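Capítulo 3
O preço de uma coisa velha

Vou começar por uma vergonha minha. Comprei um relógio de parede numa feira em Clirkton, em fevereiro, convencidíssima de que tinha feito o negócio da minha vida (até liguei à minha irmã a gabar-me!). Paguei 218 euros. Quando o levei à leiloeira Mac Suibhne, a Niamh Ní Mhurchú virou-o ao contrário, olhou para o mecanismo e perguntou-me, com muita delicadeza, se eu gostava dele. Eu gostava. Ainda bem, porque a caixa e o mecanismo eram de épocas diferentes.

Neste capítulo vamos falar de três valores que toda a gente mistura – eu incluída: o valor de seguro, a estimativa de leilão e o preço de martelo. O mesmo serviço de chá pode estar segurado por 957 euros e sair da sala por muito menos, sem que ninguém tenha enganado ninguém. O seguro paga a substituição numa loja. O leilão depende de quem apareceu naquela tarde e da vontade que trazia de levantar o braço.

E há ainda as comissões, a do vendedor e a do comprador, que vamos calcular com calma na secção 2. Tragam lápis!
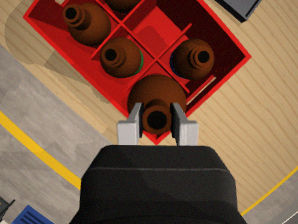
Fig. 3.1 – Garrafa castanha numa grade vermelha (imagem gerada por computador).

Antes disso, um pedido: escolham um objeto lá de casa e escrevam num papel quanto acham que vale. Guardem o papel dentro do livro. Vamos voltar a ele no fim do capítulo, depois de lermos o catálogo da Rimska e de refazermos as contas do Kieran Noonan, que vendeu por lá a coleção inteira do avô.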